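The arm stopped at 3:12 in the morning and Bianca Dinu was the only one awake to hear it not moving.

You get used to the sound. The little whine at the shoulder, then the click. Then no click. She put the noodles down.

Fault light on the desk, amber, not red. Amber was worse. Red meant the Kovance controller had made up its mind. Amber meant it was still thinking, and the motors still had power, and somebody would have to go stand at the line and decide whether to step over it.

She didn't step over it. She had seen Ilie do that in December, just quick, just to free a sleeve, and the arm had remembered what it was doing. Three fingers. He types with the other hand now and he's fast, faster than her.

So. Log first.

Force limit exceeded, wrist joint. Cleared. Exceeded. Cleared. 32 times in one shift and it never once went red. Somebody had set it to clear itself. The limit was supposed to be 12. She scrolled up, scrolled back down, read it again becuase her eyes were bad at that hour.

500.

"That's not a limit," she said to the room. "That's a wish."

She rang Trerklow, the night desk. A man picked up on the ninth ring, chewing.

"Who changed the wrist limit?"

"What does it say under user?"

"It says Skesov. Skesov isn't a user, it's the company we bought the software from."

"Then it came in with the update."

"When was the update?"

Typing. More chewing. "8th August."

Weeks. Every load since then. Every time a person from the day crew leaned in to fix a towel with the arm hanging right there, amber, thinking.

"I'm pulling the main," she said.

"You pull the main you lose the run. They want 3000 cycles before the review, you know that, they'll go nuts - "

"Then they can go nuts."

"Can you at least look at the wrist camera first? See if it's stuck on something. If it's not stuck we can just - "

She looked. Mostly to shut him up. Two stills in the buffer, washer in both.
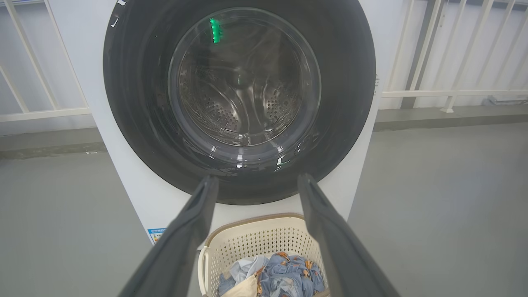
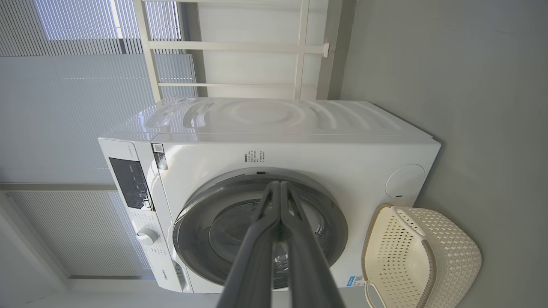
"Well?" he said.

"I'm not clearing it from a picture."

"But is it stuck."

"I don't know. You don't know either. Wrist says it's pushing on something, and it's allowed to push as hard as it likes."

He breathed at her for a while. She could hear a TV where he was, people laughing.

"Put my name on it then," he said finally. "Say I told you not to."

"I was going to."

She hung up. Walked the long way, outside the yellow line, one hand on the wall. The main was a gray handle at knee height, stiff, and you had to really want it. She wanted it. Clunk. The amber went out and the fans ran down and her ears rang with how quiet it was.

Lock on the handle. Tag on the lock. Her pen was dead so she scratched the first word in dry and went back for another one.

DO NOT RESTORE. Wrist limit wrong, see log. Ask me before you touch it. B. Dinu.

Then she texted Ilie, who wouldn't be up.

He was up. Whats the number, he wrote.

She told him. The dots came and went, came and went.

Check the one from December, he wrote.

She pulled the chair in, noodles cold now, and started scrolling back.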